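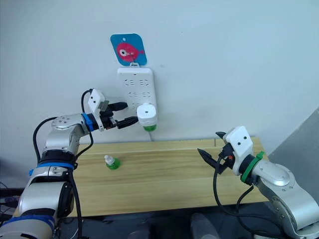
Left gripper on the vaporizer, green refill bottle on the table

Drotine two-arm kit - can it handle plug-in vaporizers?
Posted 27th September by ongbench

Looking at the Drotine kit for small household jobs. The one I care about is plugging a liquid vaporizer into a wall-mounted power strip and pulling it out again. The quote is $2,370 with the Cona grippers. Are the stock fingers good enough?

amico_user
Yes, with practice. Grip the white heater cap, never the bottle, or it starts to unscrew. I ran 174 tries in January and 126 were clean. Most of the misses were the cap twisting in the fingers - softer pads helped. Fasten the strip tightly to the wall.

flatpack7
Mine took 7 weeks to ship. Grippers are fine I guess. Haven't tried plugs.

ongbench
Thanks. Does the softer pad set come with the kit or is it extra?

amico_user
Extra.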